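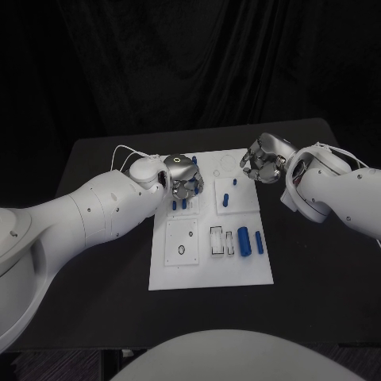 Peg board on the Draltetti cell, left hand holding a blue peg.

Re: [asatwood-cell] Left hand not releasing

> We get a late release on the left hand about once in 30 cycles.
> The open command is acknowledged, the fingers stay curled, and
> the arm starts its retract with the peg still gripped. Is this
> the grip force setting again?

I don't think it is the force setting. We logged 641 cycles on the same board in August, and the fault showed up at every setting we tried. The Jelilura driver acknowledges an open command when it is queued, before the fingers have moved. If the hand is still finishing a close, the arm gets its go-ahead too early.

What we changed:

Retract now waits for the measured finger position. The acknowledgement is ignored.
If the fingers have not opened within 90 ms, the arm holds and raises a fault.
The other arm holds as well. Before this it carried on, and we had one contact between the wrists.

The limit suits our hands and may want raising on yours. Please don't clear the fault by hand with the drives live. Drop to the safe state first, as a queued open or close will still run after the reset.

The patch is in the Opoku branch. It has not been tried on the right hand yet.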